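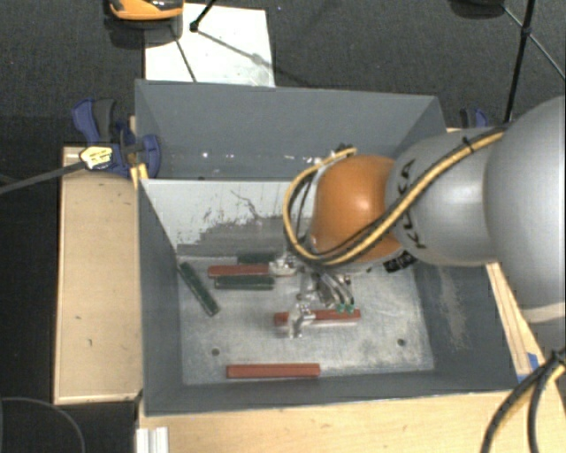 The arm at Station 2, with red and green blocks in the bin.

THE OPEN DAY
A story

The Protport Works of the Abernathy Handling Company was opened to visitors on 2 January 2023, in accordance with a resolution adopted the previous April. Visitors were received at the east door from nine o'clock and were asked to sign the register, to wear the badge provided, and to remain behind the painted line unless invited to cross it by a member of staff.

Mr. Gordon Lapointe, Director of Works, gave the address of welcome. He recalled the founding of the company at Dulutmont, its removal to Protport, and the several floods. He expressed the company's gratitude to its former employees, a number of whom were present, and stated that the day's program would consist of a tour, a luncheon, and a demonstration of the Nemisance sorting method at Station 2. The address was scheduled for ten minutes and was concluded in 18.

Among the former employees was Mr. Otis Baptiste, badge number 3742, who had worked in the sorting room until its closure. He had kept the badge and wore it beside the new one. The receptionist, Miss Benavides, observed that only the visitor's badge was required. Mr. Baptiste replied that he understood, and went on wearing both.

The tour proceeded by way of the loading dock and the drafting office. At the former sorting room, now used for the storage of chairs, the party paused while Mr. Lapointe described the work formerly done there. He said that a capable sorter could clear a bin in four minutes. Mr. Baptiste said three. Mr. Lapointe thanked him for the correction and directed the party toward the luncheon.

The demonstration was conducted by Ms. Lungile Molefe, Senior Engineer, assisted by Mr. Everett Mahmoud. A metal bin had been clamped to the worktable, and long blocks, red and green, had been placed in it. Ms. Molefe explained that the arm would be required to remove the red blocks and leave the green. She requested that there be no flash photography, and that questions be held until the end.

The arm moved over the bin and came down. It took hold of a red block, lifted it, carried it to the tray, and released it. There was applause. It returned for a second block, and the applause was repeated by those who had not yet put down their coffee. Over the third block the arm halted with its gripper open a short distance above the metal, and remained there.

Ms. Molefe consulted the screen. Mr. Mahmoud consulted the same screen from the other side of the desk. It was announced that there would be a brief pause.

During the pause Mr. Baptiste approached the line. He studied the bin for some time and then asked, in a voice that carried farther than he may have intended, whether the floor of it was scratched.

Ms. Molefe said that it was. The bin had come out of the old stock.

"Then it's looking at the shine," said Mr. Baptiste. "We had that. You'd get the lamp on a bare patch and you'd swear there was something lying there. Mornings were worst. We used to stand a little to the left."

Mr. Lapointe remarked that the system did not employ lamps in the manner of the former sorting room. Ms. Molefe, however, had already looked up at the ceiling fixtures, and then at the long window on the east side, where the blind had been raised that morning in honor of the occasion. She asked Mr. Mahmoud to lower it. He did so. She entered an instruction at the desk, and after an interval the arm went down, closed upon the third red block, and took it to the tray.

The applause on this occasion was general. A child near the front asked what would become of the green ones. Ms. Molefe answered that they would stay where they were, and that this was considered a correct result.

Questions were then invited. A gentleman from Dulutmont wished to know the purchase price and was referred to the office. A lady asked whether the arm was ever tired. Mr. Mahmoud stated that it had completed 2000 lifts in the course of preparation and was given its maintenance according to a schedule. Mr. Baptiste did not ask a question. He was occupied in looking at the cables, and in particular at the place where they were tied.

The visitors departed between three and four o'clock. The register shows 20 signatures. Mr. Baptiste's is the last, having been overlooked at his arrival, and was obtained by Miss Benavides at the door. In the column headed Remarks, in which other visitors had written "Very interesting" and "Thank you for the lunch," he wrote: "Bin wants painting inside. Dull gray, two coats."

A requisition for the paint was submitted by Ms. Molefe the following morning and approved by Mr. Lapointe, who amended it to one coat. She ordered enough for two.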